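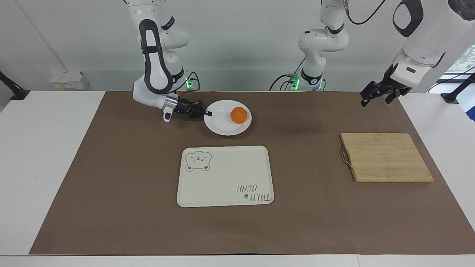 Stukholm Countertop Compost Pail

Holds 4 quarts. Lid, inner bucket, two filters. Ships from Clorkport.

Everyone who buys a compost pail has first tried the bowl. The bowl sits by the sink with a plate on top, and it works fine until the second warm day in June, when the fruit flies move in and start raising families. The Stukholm is for people who have lost to the fruit flies at least once and would like a rematch.

It's a steel pail with a plastic bucket inside. You fill the bucket, lift it out by the handle, walk it to the heap and rinse it under the hose. The steel part stays on the counter looking respectable. Coffee grounds, peels, eggshells, tea bags with the staple taken out, the half of the cilantro you were always going to use: all welcome. Meat, cheese and anything swimming in oil should go elsewhere, unless you're hoping to meet more raccoons.

The lid

We changed it. The old lid had a charming little knob that came off in your hand after a year, and we have the emails to prove it. Piyumi Pramanik redrew it with a wide bar handle you can hook with one finger while the other hand is full of melon rind. It lifts straight off. We looked at a hinged version and found that a hinge is mostly a place for carrot to live.

The filters

Two charcoal disks sit under the lid. Change them when the pail starts to announce itself, which in most kitchens means every few months. If you eat a lot of onions, you know who you are. Replacement filters come in packs of two, part number 608. The 678 filter is for the larger Fakir bin and will not fit, no matter how firmly you press.

Details

Capacity: 4 quarts
Outer pail: brushed stainless steel
Inner bucket: plastic, gray, top rack of the dishwasher
Finish options: plain steel, cream, dark green
Weight: less than a bag of potatoes
Warranty: 18 months on everything except filters

Will it fit under the sink?

Probably, but you'll forget it's there. Lakmal Talukder in our Zustimville shop kept his under the sink for almost 18 days as a test and has asked us not to describe the result. Keep it on the counter, near wherever you chop.

Do I need liner bags?

No. You can use them if you like. Compostable ones get soft if they sit too long, so don't leave a full bag over a vacation and then pick it up by the corners over a rug.

What about citrus?

Fine in moderation. Tear the peels up small or they'll still be recognizable next spring.

Returns

Send it back unused within a month and we'll refund the price of the pail. Used pails we'll have to talk about. Filters can't be returned once opened, for reasons we hope are clear.

Also in this range: Fakir bin, filter pack 608, spare inner bucket, spare lid (new style only; the last of the old knobs are gone).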